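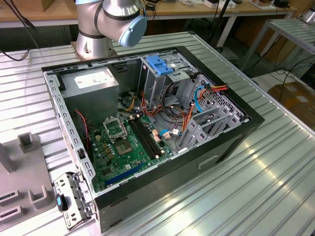
What is in the Clalline parts list?
It is a table of 600 used computer parts, one part per row, with the prices that repair shops asked for them in 17 towns.

Clalline parts list – README

I started this list when I worked at the counter of a small repair shop and customers asked me every day if a used power supply or a memory stick was worth the money. I had no good answer for them. Armelle Guillot and Sudheer Kamath helped me to collect the prices, and Usha Varghese checked the spelling of the part names.

Files

parts.csv – the main table
shops.csv – one row per shop, with town and opening days
notes.txt – remarks from the shops, in the language they were written

Columns in parts.csv

part_id: a number, never used twice
kind: board, memory, power, drive, fan, case or other
price: what the shop asked, in euros, tax included
tested: yes, no or unknown
shop_id: matches the same column in shops.csv

Things to know before you use it

Prices are asking prices. Many shops go lower if you are polite, and this is not recorded. "Tested" means that the shop said so; we did not test the parts again. In 33 rows the price is empty, please do not read this as zero. The cases have no size column yet, and Gaspard Delaunay is still asking the shops for it.

The shops in Novgate are closed on Sunday and answer slowly on the day after, so their rows are sometimes older than the others.

Changes

Version 7 joins the kinds "cooler" and "fan" into "fan". If your script looks for "cooler", it will find nothing.

Corrections are welcome – please send the part_id together with the new value.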